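About us

Wavari looks after small robot cells for workshops, colleges and research groups. We set them up, keep them running and repair them when they stop. The firm was started by Wissam Khoury and still works from 2 units at Prurdale. Most of our customers own one arm and have no engineer of their own.

The cell we know best is the Tulier bench. It is a tabletop with patterned walls round it, and the walls come in whatever print the customer wants. A camera sits at the wrist, and we do most of our checking through it.

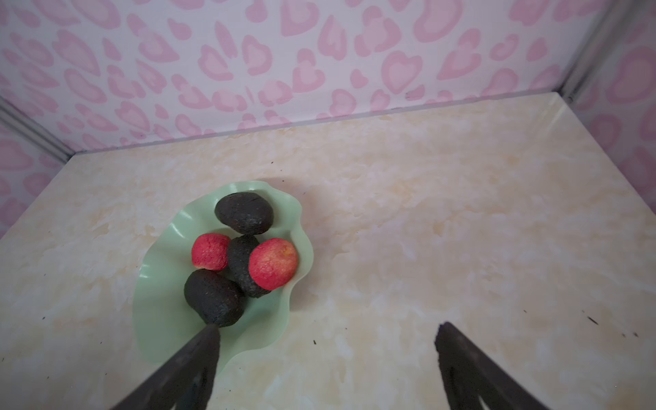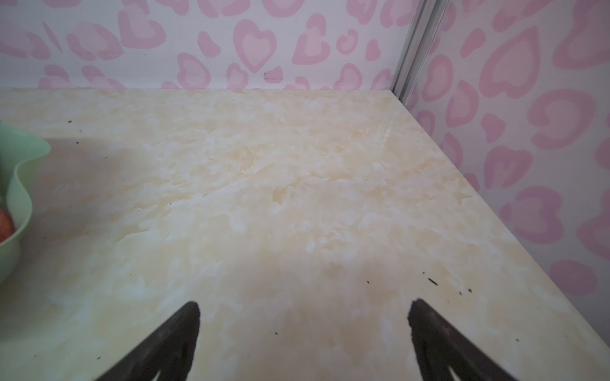

Both views are from the wrist of a bench with pink heart walls, fingers open.

What a service visit covers

We start with the fingers. The grip surface is brushed clean and looked at for wear, and the gap is measured open and closed. Next comes the camera mount, which works loose more often than any other part. The tabletop is wiped down — crumbs and specks show up in the camera view and should be cleared before anything is recalibrated. Last, the arm runs 20 picks with the customer's own objects. If it drops any, we go back to the fingers and begin again.

A visit takes almost 8 hours. We leave a written sheet with the settings on it, so the next person can put them back.

Parts and repairs

Finger pads and cables are kept in stock at Prurdale. Gearboxes go to Boutros, who have rebuilt them for us from the start. The workshop is closed for the first half of August, but the phone is answered.

Page last updated June 2024

2 comments
8 shares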